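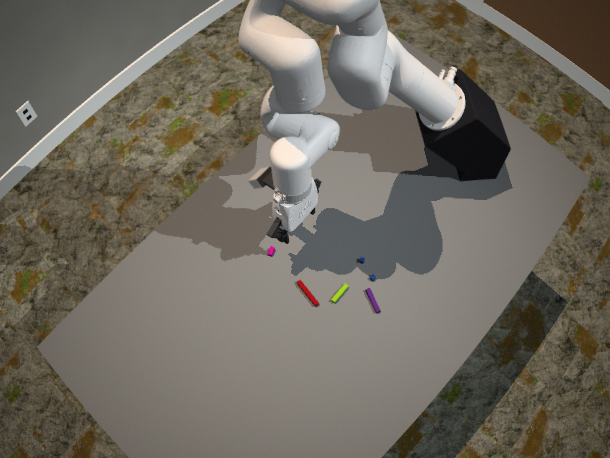
Según Hiwot Gebremichael, lo que le pasa a Jellell no se arregla filtrando episodios: si el brazo se para antes de tocar nada y el registro dice que todo fue bien, hay que desconfiar de la etiqueta de éxito en todo el conjunto, también en los episodios que parecen buenos. Me lo escribió después de entrenar con la primera versión y tenía razón, así que este README va sobre todo de eso.

Jellell: episodios simulados de agarre con fallo de parada
Versión 2. Última revisión: 05/09/2024
Mantiene: Tiruwork Bogale

Qué es

Jellell son 1000 episodios de un brazo que baja a por una pieza pequeña sobre una superficie gris. Todo es simulación, aquí no hay ni un tornillo de verdad. Las piezas son cubos (uno magenta y dos azul oscuro) y barras (roja, verde lima y morada), y la tarea es siempre la misma: ir a la pieza indicada, cerrar la pinza, levantar y aguantar. Lo monté para probar el planificador Amrani con objetos finos, que es donde más sufre, y pensaba publicarlo y olvidarme. Pues no.

Qué salió mal

En la versión 1, la malla de colisión de la superficie de trabajo era más gruesa que la malla que se dibuja. La diferencia era de 20 milímetros, todos hacia arriba. En pantalla no se nota nada, porque el renderizador usa una malla y la física usa la otra, pero el brazo baja, "toca" una superficie que no se ve y salta la parada de seguridad por contacto. La pinza se queda suspendida encima de las piezas, quietecita, tan digna ella.

¿Y las piezas por qué no flotaban? Eso me tuvo un buen rato dando vueltas. Las piezas están en otro grupo de colisión, y ese grupo sí apoya sobre la malla correcta. O sea que el brazo y los cubos vivían en mundos distintos a la misma altura aparente (¡y yo mirando ganancias del controlador como una tonta!).

Hasta aquí sería un fallo feo pero visible. Lo malo de verdad vino con la etiqueta. El evaluador daba el episodio por bueno si se cumplían dos cosas: que no hubiera colisión grave y que el controlador terminara en estado "detenido". Una parada de seguridad limpia cumple las dos. Nadie comprobaba si la pieza se había levantado, porque yo di por hecho que eso lo miraba Skison, el gestor de episodios, y Skison da por hecho que lo mira quien escribe la tarea. Resultado: casi 700 episodios de la versión 1 marcados como éxito sin agarre ninguno.

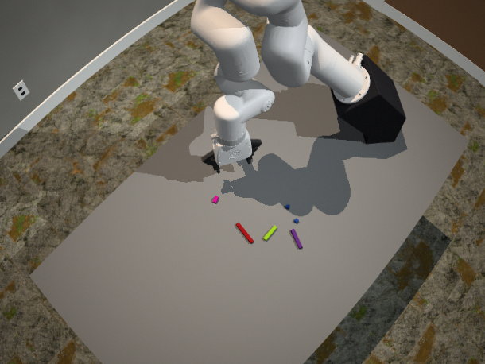

Lo que despista es que un episodio con parada y uno sano se parecen muchísimo durante toda la aproximación. Misma trayectoria, misma velocidad, misma postura de muñeca. Si abres fotogramas sueltos no vas a distinguirlos, te lo digo ya para que no pierdas la tarde como yo. Hay que mirar la serie entera: la altura de la pinza, la apertura de los dedos y la posición de la pieza.

Cómo saber si un episodio está afectado

Mira el campo stop_reason. En la versión 1 casi siempre venía vacío (otro descuido mío), en la 2 está relleno para todos. Los valores son:

none: el episodio terminó por sí solo
contact_guard: saltó la parada por contacto
timeout: se acabó el tiempo
manual: lo corté yo a mano

Después mira lift_ok, que es nuevo y compara la altura de la pieza al principio y al final. Si lift_ok es falso, el episodio es un fallo, diga lo que diga el campo success antiguo. He dejado success tal como estaba, con sus mentiras dentro, por si alguien quiere reproducir resultados viejos. No lo uses para entrenar, por favor.

Qué cambia en la versión 2

La malla de colisión coincide con la visible.
El brazo y las piezas comparten la misma malla de apoyo.
El evaluador exige levantar la pieza.
La parada por contacto ya no cuenta como final correcto.
Los episodios afectados siguen en el paquete, en la carpeta guard_stops, con sus etiquetas nuevas.

Esto último lo discutimos bastante. Yo quería borrarlos de pura vergüenza, y Hiwot insistió en que para entrenar detectores de fallos valen más que los limpios. Ahí están, y me alegro. También añadimos 50 episodios de control con la malla mala puesta a propósito, en guard_stops/control, para que tengas un grupo en el que la causa se conoce seguro.

Lo de Bernargate

Varias personas me han preguntado si esto afecta a Bernargate. Sí, un poco. Bernargate importa las escenas de Jellell y, si lo instalaste antes de octubre, puede tener guardada en caché la malla antigua aunque hayas bajado los datos nuevos. Borra la carpeta cache/meshes y vuelve a lanzar la importación. No da ningún aviso, ni al fallar ni al ir bien, así que abre un episodio cualquiera después y comprueba que table_offset vale cero.

Si piensas pasar algo de esto a un brazo físico

Piénsatelo dos veces con los datos de la versión 1, de verdad. Una política entrenada con ellos aprende que quedarse parada cerca de la pieza es acabar bien, y eso parece inofensivo hasta que a alguien se le ocurre "arreglarlo" bajando la sensibilidad de la parada por contacto. No hagas eso. El umbral estaba bien, lo que estaba mal era la geometría. Mantén la parada activa, empieza a velocidad reducida y revisa la altura real de tu mesa antes de la primera bajada.

Cosas que siguen pendientes

Las dos piezas azules comparten el mismo identificador de color, y en algunas instrucciones no queda claro a cuál se refiere el texto. Usa object_id y olvídate del nombre.

La sombra del brazo cambia con la postura y puede caer encima de las piezas. No he variado la iluminación, así que no esperes que un modelo entrenado solo con esto aguante bien otra luz.

El campo gripper_force sale con ruido en los primeros pasos de cada episodio. No sé por qué. Yo descarto esos pasos y sigo con mi vida, pero si alguien encuentra la causa le estaré muy agradecida.

Avisos y correcciones

Abre una incidencia en el repositorio con el identificador del episodio y el valor de stop_reason. Si además puedes adjuntar la curva de altura de la pinza, me ahorras la primera pregunta que te iba a hacer.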